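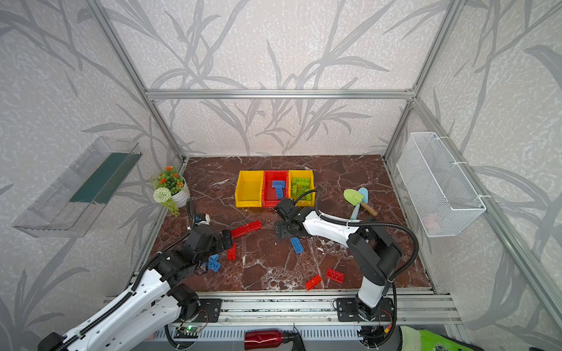
The Sorting Table

Farzana Hettiarachchi had the keys to the community hall for the month of August, and she had said the bricks could stay out as long as the sorting was done before the school term. Sekar Gunawan took that to mean there was no hurry. Nerea Esteban took it to mean they should start that afternoon.

The bricks had come from a play center called Linent, which had closed in the spring. They had been delivered in trash bags, all the colors mixed together, with hair and crayon stubs and one small sock. Nerea had washed them in the hall sink, a bagful at a time, and laid them on towels along the stage. It had taken her two evenings. Her hands still smelled of dish soap.

"We need bins," she said.

"We have bins," Sekar said. He had brought three from home, two yellow and one red. His wife had used them for seed packets and he had promised to bring them back.

"Three bins. How many colors are there?"

Sekar looked along the towels. "More than three," he said.

They sat down across from each other and began anyway. Nerea put lime green in the yellow bin at her end. She didn't choose it for any reason. A green brick was the first one she picked up, and after that all the green ones had to follow it. Sekar dropped two blue ones into the red bin and then stopped.

"Blue in the red one," Nerea said.

"It was closest."

"The kids will put red in the red one. Anybody would."

"Then where does the blue go?"

She didn't have an answer, so she kept on with the green. It filled up quickly. She liked the sound they made going in, and after a while she liked that the sound got duller as the heap got higher. The other yellow bin had nothing in it. Sekar lined up red bricks in front of him, end to end, and didn't put them in anything.

Her son had owned bricks like these, a whole drawer of them. He was in Collska now, fitting windows, and he called when he remembered to. When he moved out she had asked if he wanted the drawer and he had said to give it away, so she had given it away. It went to a neighbor, and the neighbor moved, and that was the end of it. She didn't think these were the same ones. There must be millions. But she turned a few of them over all the same. He used to scratch a line on the underside of his so his cousins couldn't claim them.

"What are you looking for?" Sekar asked.

"Dirt," she said.

He picked up a blue one and turned it over too, to be helpful. There was a bit of fluff in it and he got it out with the end of a match.

At four o'clock Han-gyeol Heo came in with his bicycle, which he was not supposed to bring inside, and leaned it on the piano. He was nineteen and ran the homework club. The bricks were meant for his younger group, the ones who finished early and then bothered everybody else.

"You're sorting by color," he said.

"How else would we do it?" Sekar said.

"By size. They never build in one color. They want twenty long ones and then they fight about it."

Nerea put down the brick she was holding. She had done nearly all the green. "You might have told us that this morning," she said.

"I was at work this morning."

He worked at Akanda, the bakery on the corner, and he had brought rolls, so it was hard to stay annoyed with him. They ate the rolls over a towel to keep the crumbs off. Han-gyeol sat on the edge of the stage and said his sister had once bitten a brick in half. Sekar didn't believe it. They argued about whether a child's teeth could do that, and then about whether anybody's could, and Nerea went on turning over blue ones while they talked.
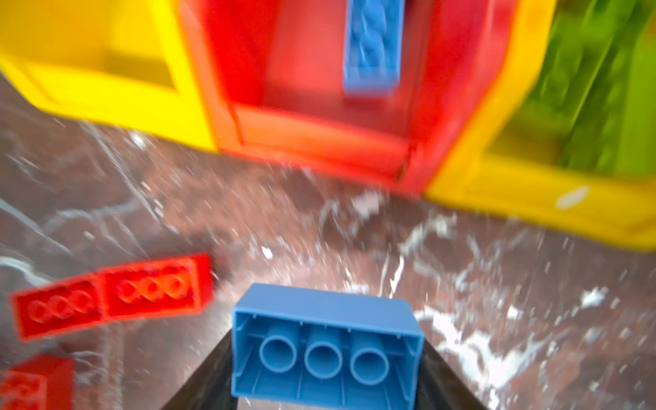 A blue one, hollow side out, with two of the reds lying next to it.

Inside it there were three round tubes in a row and some thin ribs along the walls. The plastic had gone a little chalky. She ran her thumbnail along the rim and felt nothing that shouldn't be there.

"Does it matter," she said, "what color the bin is?"

Both of them looked at her.

"I mean to the kids. If the blue is in the red one."

"They'll tip them all out on the floor," Han-gyeol said. "Every time. You could put them in a bucket."

Sekar laughed. Nerea did not, at first. She thought of the two evenings at the sink. Then she thought of the drawer at home, which had never once been sorted. Her son used to lie on his stomach with one arm in it up to the elbow, raking through for the piece he wanted, and the racket had come through the kitchen wall for an hour at a time. She used to shout at him to pick one and be done.

"I'd still like to finish the green," she said.

"Finish the green," Sekar said. "I'll do the red."

"Which bin?"

He looked at the empty yellow one for some time. "I'll leave them on the table," he said.

Farzana came by before six to lock up. With her was Jahangir Bhuiyan, who had the hall next for his choir and wanted to see about the chairs. He walked up to the table and picked up a brick, and then another, and pressed them together. He did it without seeming to notice. He was asking Farzana whether the heating could be turned on from the inside, and by the time she had explained that it couldn't, he had a wall going.

"There's a Jusa heater in the closet," Farzana said. "It smells, but it works."

"We'll be singing. We'll keep warm." He added another red. "Is anybody using the long ones?"

"See?" Han-gyeol said.

Sekar got up and took his jacket off the back of the chair. He told Nerea he could leave the bins another week – his wife wouldn't need them until the seeds were dry. Nerea said that was kind of him. She picked up the last green brick she could find, turned it over, looked inside, and dropped it on top of the others.

Her phone buzzed while she was rinsing her cup. It was a photo of a window, just put in, with no message under it. She dried her hands and wrote back that it looked very straight. Then she went to help Farzana with the lights, and Jahangir had to be asked twice to leave his wall where it was.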